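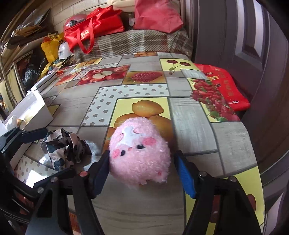 Backlund slip fault

The Backlund slip fault is a failure found in hand-held two-finger grippers of the Hurkanus pattern, in which one finger lags behind the other as the hand closes. The operator feels a full squeeze at the handle, and the log records a full squeeze as well, but only one of the two pads is pressing with the force intended. Soft things suffer most from it. A wooden block will usually shift over until both pads meet it and the lift goes ahead, while a plush toy or a balled-up cloth simply gives way on one side, rolls a little, and comes out of the grip somewhere between the table and the box.

The name comes from the Backlund workshop, where the fault was first written up properly, although people who had used the grippers for any length of time had been grumbling about "the lazy finger" well before then. Some older notes call it finger lag or half grip, and the Nesell parts list still has it under "uneven close."

Background

Hurkanus grippers are worked by hand, often in pairs, one to each side of the table. Each finger is carried on a hinged linkage, and the two linkages are drawn together by a common slider inside the body. The finger pads are replaceable and come plain or ribbed, and it is quite common to see different pads on the two sides of the same tool, as owners tend to change the worn one and leave the other alone.

Tidying and packing tasks are the usual work, done on an ordinary household table with its ordinary cloth still on it. The Drolon collection, which was made up almost entirely of such tasks, is where most of what is known about the fault was learned. It used plush toys, small garments, lids and boxes, and it ran long enough for the tools to wear.

Discovery

In February the people checking the Drolon recordings noticed that dropped toys were bunching up in the work of certain grippers. The first guess, and a fair one, was tired hands. Shifts were shortened to 60 minutes and the drops carried on just the same. The second guess was the toys themselves, long fur being slippery stuff, and for a while the fluffier ones were set aside, which made the numbers look better and hid the trouble for several more weeks.

In the end somebody swapped two grippers between two tables, and the drops moved with the tool. Of the grippers then opened up for a look, 23 had a loosened pivot screw on one linkage.

Cause

The pivot screw on each linkage is held by a thread compound that was meant to last the life of the tool. With repeated closing it creeps, a very small amount at a time, until the joint has enough play to swallow the first part of the finger's travel. Backlund's bench tests put the start of noticeable play at 3,000 closings, and sooner, at 2,000, for tools that had been dropped on a hard floor even once. The position sensor sits on the slider and not on the fingers, so it knows nothing of the play and reports a good close every time.

A gap beside one pad is no proof of the fault when the hand is open, and this has led to a good many healthy grippers being taken apart for nothing. An operator lining up on a round toy will very often bring one finger close to it and leave the other standing off. The lag has to be looked for while the fingers are moving.

Safety

No serious injury has been recorded. The nuisance is pinching: an operator who feels the load slipping will reach in with the free hand, and the slow finger then catches up all at once. Pinched fingertips were reported at Drolon, mostly among newer operators, and the standing advice is to let the thing fall and start the attempt over.

Checking and repair

The accepted check is to close the gripper slowly on a folded towel and watch the two pads arrive. If one comes in late, the tool is put aside. Tightening the screw by itself brings the finger back for a day or two, after which it wanders off again, so the old compound must be cleaned out of the thread and replaced. Nesell supplies a shouldered screw that takes no compound at all, and it fits every version of the linkage except the earliest.

Effect on recordings

Recordings made with a faulty tool were kept, with a mark against them, as the arm and hand motion in them was still considered useful. The grip values were not. A revised list of the affected recordings was issued on 2024-12-16, and it left out the sessions in which the gripper could no longer be matched to its serial number.

See also

Pad wear
Slider sensor drift
Two-handed packing tasks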